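Tedside Student Robotics Club - Help Desk
Ticket: Arm drops soft items on the way up, started after bin change
Status: Closed (solved by submitter, with help)
Category: Grasping / pick project
Team: Ganell

ORIGINAL REPORT

Hello help desk, and thank you in advance, because I know this is the busy part of May and everybody is writing to you at the same time. I'm one of the students on the Ganell team, the sorting project, and I keep our log. I'll try to put in everything that might matter, and I apologize if some of it doesn't!

Our task for the Gusero showcase is to pick mixed household stuff out of one side of a divided bin and place it in the other side. We were in pretty good shape before spring break. In our last full run of 30 picks we had 2 misses, and both of those were the plastic cup, which we had more or less made our peace with. Then we moved to the bigger gray bin that the showcase rules call for, and since then it has been one thing after another.

What happens is this. The arm goes down, it closes on the item, everything looks fine, and then somewhere on the lift the item lets go. With hard items it's rare. With the work glove it's nearly every time. The glove comes up a little way, swings, touches the divider and falls back down. We've also had it hang on to the very end of the cuff and drop it right on top of the divider, where it slides back to the front side like a kid on a playground slide.

Things we have tried so far:

- Restarted the controller and the computer, in that order and then the other order.
- Re-ran hand calibration two times. The second result was very close to the first.
- Swapped the glove for another glove. Same result.
- Turned the closing force up one step. The glove did a tiny bit better and the can got a lot more crushed, so we turned it back down.
- Checked that the bin isn't sliding. It's clamped on both sides and we can't budge it by hand.

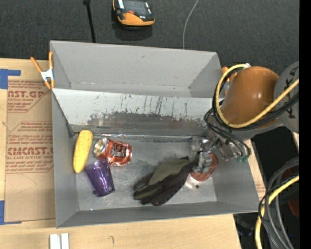

Our lift height is 300 mm above the bin floor before the arm starts moving sideways, and we haven't changed that number since the small bin. The approach is straight down, and the sideways move starts as soon as the lift is finished. I've saved the run files in the team folder under "bigbin" if you would like to look at the joint plots. They're named by attempt, so please don't be alarmed by how many there are.

One more thing that may be nothing at all: the pressure in the log seems to wobble a little during the lift. It did that before too, I think, but I never looked closely when things were going well.

REPLY 1, HELP DESK

Thanks for such a complete write-up, it saves us a whole round of questions. Before anyone touches the force setting again, could you do three things for us?

First, run a slow lift. Set the speed to 40 percent for the lift only and leave everything else as it is. If the glove stays on, we're looking at a motion problem and the grip is probably all right.

Second, watch the cables and hoses during the whole lift with one person's eyes on nothing else. A taller bin means the arm comes in over the wall at a different angle than it used to, and a loop that had plenty of slack on the old setup can get tight or rub on the new one.

Third, tell us where on the glove your program is choosing to grab.

REPLY 2, TEAM GANELL

Okay, we did all of it, and I'm so glad you asked about the third one.

Slow lift: better! The glove stayed on for most of the tries, though we still lost it a few times, and it was always when it was held by the cuff.

Cables: one of us sat on the side with nothing to do but stare. The loop does pull snug near the top of the lift. It doesn't touch the bin, but you can see it give the gripper a small tug right about where the pressure wobbles in the log. We would never have spotted this if we'd all kept looking at the glove, as we had been doing for a week.

Grab point: the program likes the cuff. I went back through the old runs and it used to choose the middle of the palm almost every time. I believe this is because our height cutoff was still set for the old bin, so the fingers and the palm were being treated as part of the floor whenever the glove was lying flat. The cuff tends to stick up a bit more and so it wins.

REPLY 3, HELP DESK

That all fits together nicely. Please lower the height cutoff to match the new floor, and re-dress the loop so there is slack left with the arm at the very top of its lift. Check it with the arm at both ends of the bin as well. The McKinnon team had a similar tug last season and fixed it by moving a single tie point farther back on the arm, so you may not need to redo the whole bundle. Stop the arm and have the stop button in somebody's hand while you work on it, please.

Keep the slow lift until both changes are in, then bring the speed back up a step at a time.

REPLY 4, TEAM GANELL

Good news from our end of the room! We moved the tie point, reset the cutoff and ran another 30 picks at full speed. The glove made it over the divider every time it was picked. We had one drop, and yes, it was the cup again, but I'd rather open a separate ticket for that so this one stays tidy for whoever finds it next year.

I've added the new cutoff to the setup sheet next to the bin size, so that the two get changed together from now on. Thank you again for being so patient with my long messages. You can close this one.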